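The Table Stays

The woman who runs the used furniture shop on the main street of Gandby will not tell me her name for publication. "Put down that I sell tables," she says. "Anybody who needs more than that can come in and buy one."

So: she sells tables. She has sold them for long enough to have firm views on drawer runners, newlyweds and the word "rustic," and she shares all of them before I have my coat off. The shop was her uncle's. It passed to her along with 82 unsold dining chairs, no two of which she would describe as friends.

"He bought chairs the way other men bought lottery tickets," she says. "Same return."

She got rid of the last of them in March, to a restaurant in Costonthorpe that wanted its seating to look accidental. They paid her $429 for the lot and sent a thank-you card. She has kept the card in the till, where she can look at it when business is slow.

Business is slow this morning. A couple comes in, strokes a sideboard, asks whether it comes in gray, and leaves. She watches them all the way to their car.

"Gray," she says. "It took a tree ninety years to get that color."

Her quarrel with paint is well known in town. She once refused to sell a writing desk to a man who mentioned chalk finish, and he had to send his sister in for it. The sister painted it too. It is now in a front window on the hill road, pale green, and she drives the long way home to avoid it.

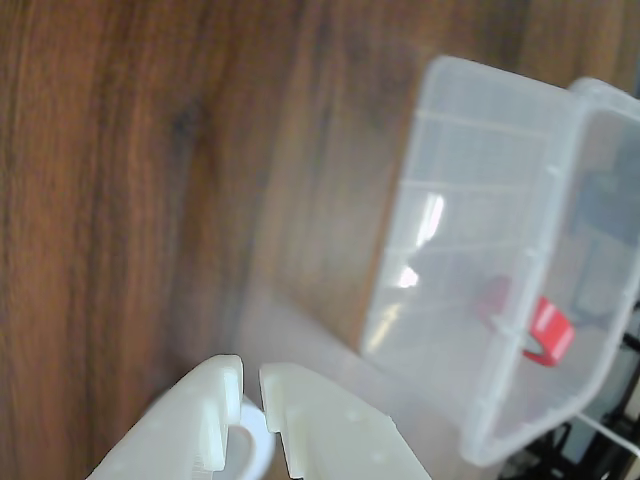
What should a person look for when buying an old wooden table?

"Get under it. Everyone looks at the top, and the top is the part you can fix. Look at where the legs meet the rail, push on a corner, and see if it walks. Then pull out any drawer and smell it. If it smells like a wet dog, it will smell like a wet dog at Thanksgiving."

She demonstrates by shoving a kitchen table with her hip. It doesn't move. She looks pleased with both of them.

The most she ever asked for a single piece was $2,123, for a library table that needed four men and a removed door frame. The odd figure was deliberate. "Round numbers make people haggle," she says. "Put a three on the end and they think you did some math." It sold in a week, to a dentist, who haggled.

I ask about care. She sighs like a doctor at a party. Wipe it with a damp cloth, then a dry one. Wax it twice a year, thinly, and go and do something else while it sets. Use a coaster if you like coasters. She doesn't own any. Her own table at home has 48 rings on it, by her husband's count, and he has been told to find a hobby.

"People apologize to me for their rings and scratches," she says. "I'm not the police. You had a drink, you put it down. What did you think the table was for?"

She has no plans to retire, sell up or go online. A nephew built her a website and she has forgotten the password, which she reports with no sign of grief. The phone rings while we are talking about it. It's somebody wanting to know if she has any chairs.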